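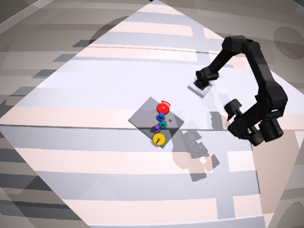

**Figure 3.** The simulated gear task: five gears on the square plate, with one peg still free.

### 4.2 What the policy learned

I'll admit I expected the gear chain to be the easy one. We trained in simulation on 1714 episodes and held out 216 more for testing, and my first policy (we call it Odo) did fine on the big red and yellow gears. The small ones in the middle were a mess! Valbona Stan suggested randomizing the plate angle between episodes - a tiny change in the config - and that helped a lot more than the extra 2000 training steps I'd been so proud of. Hanyu Qin then reran everything with new seeds and got the same ranking. I still don't know why teal trails purple, and we come back to that in Section 5.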